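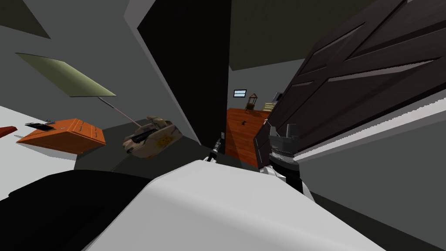 Main page | Contents | Topics A–Z | Recent changes | Related articles

Household chore automation

Household chore automation is the use of machines to do domestic work such as cleaning floors, washing dishes, folding laundry, and putting things away. The term covers both single-purpose appliances, which have been common for decades, and general-purpose robots, which are meant to do many different jobs in an ordinary home. As of 2022-04-27, the first group is widely sold and the second is mostly found in research labs.

Background

Washing machines, dishwashers, and dryers automate one step of a chore and leave the rest to a person. A dishwasher cleans plates but does not clear the table, scrape the food off, or return the plates to the cupboard. Robot vacuums went a step further because they move through the home without help, but they still work only on the floor and are easily stopped by cords, thick rugs, and closed doors.

General-purpose machines usually have one or two arms, each ending in a gripper, and sometimes a wheeled base. Two arms make it possible to hold a container steady while opening it, or to carry something too wide for one gripper. They also make planning harder, since each arm can get in the way of the other.

Common tasks

Tidying is often used as a first test. The machine has to find an object, decide where it belongs, pick it up, and set it down without knocking anything over. Small flat objects are hard to lift from a smooth surface, because a gripper with two fingers needs an edge to close on. Toys are difficult for a different reason: they come in many shapes and tend to be left on the floor, where an arm mounted at table height may not reach.

Doors are a separate problem. Opening a hinged door means gripping the handle, turning it, and then moving the arm and the base together along a curve. A small mistake in the position of the hinge puts strain on the wrist. Cabinet doors with small knobs call for a more careful grip, though they need less force.

Cloth remains among the hardest materials. A towel has no fixed shape, and its corners may be hidden under the rest of the fabric.

Simulation

Much of the early work on a task is done in simulated rooms. A simulated home can be furnished with tables, boxes, cabinets, and small ornaments, and then rearranged as often as needed. A dropped object costs nothing, and many copies of the same room can run at once. The main weakness is that simulated contact differs from real contact. Friction, soft materials, and loose hinges are all hard to model, and a skill learned in simulation often gets worse when it is moved to a real machine.

The Memireck household task set was put together by Geum-ok Sun and Weidong Yin and first shared in March. It contains 636 short tasks in simulated rooms, sorted into six groups: picking up, placing, opening, closing, wiping, and carrying between rooms. Each task is tried from more than one starting position. In a later trial by Anqi Jiang, a two-armed system completed 74 percent of the placing tasks. It did far worse on carrying between rooms, where a failure at the doorway ended the attempt.

Shop-floor work

Workshops and small factories are easier for machines in some ways. Parts arrive in known sizes, benches stay where they are, and the floor can be marked. Lindqvist and Utex both use arms for loading trays and moving finished parts. At Utex, three stations run without a person at the bench, but sorting mixed returns is still done by hand. Yuxi Yan, who studied the change at Utex, found that workers spent less time lifting and more time clearing jams.

Limits

Speed is a frequent complaint. A person can clear a table in a minute or two, while a robot may stop before each movement to work out the next one. Reliability matters more in a home than in a lab — a machine that breaks one glass in twenty is of little use in a kitchen. Cost, noise, and the space needed to store the machine also count against it.

Ludivine Lemaire of Dromitico has argued that homes should be changed to suit the machines, with lever handles, open shelves, and marked storage boxes. Critics of this view reply that most people rent or live in older buildings, and that sorting belongs into marked boxes is already a large part of the chore.

See also

Robot vacuum
Mobile manipulation
Dishwasher
Assistive technology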